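4.2 The bed as a folding surface

When we began visiting homes for the Tukano study, we had rather assumed that people who fold their washing would do it on a table. Our first interview guide even had a question about table height, which we kept in out of stubbornness for several weeks before dropping it. Of the 115 households that took part, the greater number folded at least part of every load on a bed, and many of them folded all of it there. This section is about that habit, and about what a bed offers to somebody with a heap of clean clothes and half an hour to spare.

The first thing to say is that a bed is big. It takes a pair of adult trousers laid out at full length with room left over on every side, and very few kitchen tables in our sample could manage as much once the fruit bowl and the post had been allowed for. A bed is also close to the drawers and the wardrobe, so the finished pile has only a short way to travel. Participants spoke fondly of this. One, in a terraced house in Yorath, told us that she had tried folding downstairs for a whole winter and found that the piles simply lived on the stairs until somebody needed a jumper.

Against this, a bed is soft, and softness brings small troubles of its own. A thick cover gives under the hand, so that a garment pressed flat in one place is inclined to rise in another. Denim shows this more plainly than anything else we watched being folded. A pair of jeans is stiff where the seams meet and heavier at the waist than at the hem, and on a plush blanket the legs seldom lie quite level, however carefully they are spread.

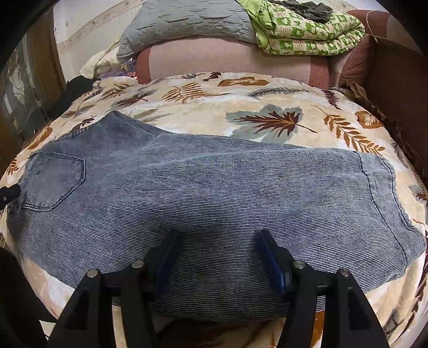 Several participants had worked out their own answers to the difficulty. The commonest was to smooth the garment with the flat of the forearm before making the first fold, a movement which we came to call the sweep in our field notes, and which turned up in households that can have had no contact with one another. Others shook the jeans out first, holding them by the waistband, and let them drop on to the bed more or less straight. A few did neither and were perfectly content with the result. We should be careful here not to write as though there were a proper way of doing it – our participants certainly did not think so, and one of them was quite short with us when we asked.

The order of folds was much steadier than the preparation. With jeans, nearly everybody laid one leg over the other, and then brought the hems up towards the waist. Where people parted company was over the next stage. Some folded the length in half and in half again, giving a squarish parcel for a shelf, while others preferred to fold in 3, giving a narrower one that would stand on its edge in a drawer. The choice seemed to depend far more on the furniture than on any feeling about the clothes. Two participants who had moved house during the study changed their method within the month, and neither had noticed doing so until we asked.

We turn now to the cover itself, which we had not thought to record at first and which proved to be of more interest than we expected. Our coding sheet was revised in June to include whether the bed was made, what lay on top of it, and whether that covering was plain or patterned. Of the 682 folding episodes we were able to code in full, 155 took place on a bed that had been made only so that the folding could be done. In other words, the laundry was sometimes the reason the bed was made at all, and people who described themselves as hopeless about making the bed would pull up a blanket without a moment's hesitation when there was washing to be put on it. When we asked why, the answers mostly had to do with keeping clean things off the sheets, though one or two people said only that it looked nicer.

Pattern matters in a quieter way. On a plain cover, a dark sock or a small vest is easily seen, and there is little chance of its being left behind. On a busily printed one it can be another story. Bedding with large leaves or flowers was common in our sample, particularly in the spare rooms where a good deal of folding goes on, and participants with covers of this kind told us about single socks found at bedtime, or a child's glove that had sat among the foliage since the morning. None of them regarded this as a reason to buy different bedding. They were attached to the covers, which had often been presents, and they simply ran a hand over the bed when they had finished. 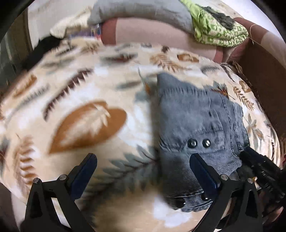 Figure 7. Leaf-printed bedspread in use as a folding surface, with a folded garment lying on it.

The running of the hand over the bed deserves a word more. In the Pistus pilot, which looked only at ironing, we had taken gestures of this sort to be a form of tidying and coded them accordingly. We now think they are better understood as the end of the folding, in the way that wiping down the worktop is the end of cooking. Participants did it whether or not there was anything left to find, and several went on talking to us while they did it, with their attention plainly elsewhere. It also smoothed away the dents that the piles had made in the cover, so that the bed was a bed again by the time the drawers were shut.

There remains the question of what happens when the folding is not finished in one go. Clothes on a table can stay there overnight, and in a good many homes they do, but a bed has to be given back to whoever sleeps in it. Our participants felt this pressure differently. For some it was the whole advantage of the arrangement, as it meant the job was bound to be done by night-time. For others it meant that half-folded piles were moved to a chair, and from the chair back to the bed the next morning – occasionally for the better part of a week. We take up the part played by the chair in section 4.3.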